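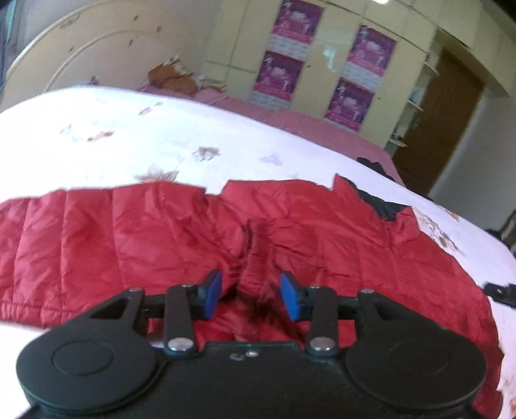 Can a machine fold a puffer jacket yet?
Under supervision and given plenty of time, some can manage a fold of sorts, but I wouldn't hand over the family wash.

That's the short version for Citlali, who asked on the list last week. Longer version below her message.

On October 25, 2026, Citlali Contreras wrote:
> We've got 14 units at Medow and the laundry is the job none of
> the residents want. Is there anything on the market that would
> do coats and bedding? Towels I could believe. I'm asking
> before the June budget, so no rush.
> Citlali

Towels are the easy end. They're flat, they're square and one behaves much like the next. A quilted jacket is harder. The padding springs back after you press it, the shiny shell slides, and an elasticated band bunches up so the gripper may take hold of two layers when it wanted one. Laid out on a bed it also drags the sheet along with it.

Eliseo and I went to the Katsaros open day in Grarklow. Their arm did 6 garments while we watched, all T-shirts. It dropped two. I asked about coats and was told they're collecting more examples by hand first. No price was given.

For bedding I'd look at an ordinary commercial folder, which needs a person to feed it. Sendano hires one out at $269 a month, delivery extra. Check the door width before you book, ours had to go back.

If anyone has seen a fitted sheet done properly, please post.

Dayana Varela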